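About Sedon

Sedon is a small company that sorts out desks. We come to a home or an office, look at what is on the work surface and what is hanging off it, and put it in an order the person sitting there can keep up without us. Cables are the larger part of the work. Headphones, plants, chargers, adapters and paper make up the rest.

We should say early on that we don't think much of our own industry. A good deal of what is sold as desk organization is plastic boxes for hiding things in, and a box full of knotted cable is still a box full of knotted cable. We have opened plenty of them. The owner usually paid well for the box.

Sedon was started by Tiruwork Kassa, who had spent 7 years in office supply sales and had begun to doubt most of the catalog. She had sold sleeves, clips, trays, risers and a padded thing called the Bruno, which was supposed to keep a desk clear by giving you a second, smaller desk to put on top of it. People came back a few months later and bought another one. She took that to mean the first hadn't worked, although the sales office saw it differently.

There are four of us now. Our workroom is in Dunon, up the stairs from the tile store, and the storeroom next to it is called Fikre, after the dog that used to sleep there.

What we do

A standard visit costs $85 and takes one session. We unplug everything, which people dislike, and we ask what each cable is for, which they dislike more. Anything without an answer goes in an envelope with a date on it. If the envelope hasn't been opened by the following February, we suggest letting it go. Some customers keep the envelope. It's their cable.

After that we coil what stays. We use a plain over-under coil and a strip of cloth tape, and we will show you how to do it, though in our experience about half of you will go back to wrapping it around your hand. We don't sell a course on it. It takes a couple of minutes to learn and we are suspicious of anyone who has made it longer.

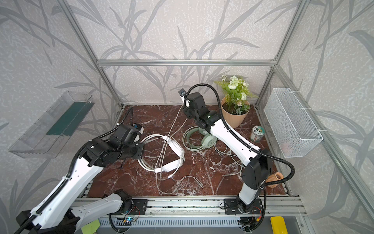 White cables are the ones we get asked about most. They look alike, they pick up gray marks, and once three or four are lying together it is hard to see where one stops and the next begins. The usual advice is to buy colored tags. We tried tags for a while and found that people forgot what the colors meant, so now we write on the tape with a pen. It looks worse and it can be read.

Headphones should have one place and go back to it. A hook is fine, and so is a bare patch of table. A carved stand is also fine if somebody gave you one, but please don't buy it on our account.

As for plants, we have been told that a pot on the desk makes people calmer and more productive. Maybe. We have seen no evidence of it in our own workroom. We leave plants where they are if the owner likes them, and we keep plugs and adapters well away from the watering side.

What we don't do

We don't promise a tidy life, better sleep or more hours in the day. We don't post before and after pictures of customers' desks, having noticed how many of those depend on a lamp. We don't take a commission on anything we recommend, and mostly we recommend using what you own.

Last year we wrote to 42 past customers and asked whether their desks had stayed in order. The replies were mixed. Several said yes, several said the cables had crept back, and one wanted to know who we were. We changed the visit a little as a result and now leave a roll of tape behind.

Getting in touch

Call or write to the Dunon workroom. Tell us the size of the table and what bothers you about it. If it sounds like something you could fix yourself with a roll of tape, we'll tell you so and you can save the fee.

Prices on this page were last checked on 30 June 2026.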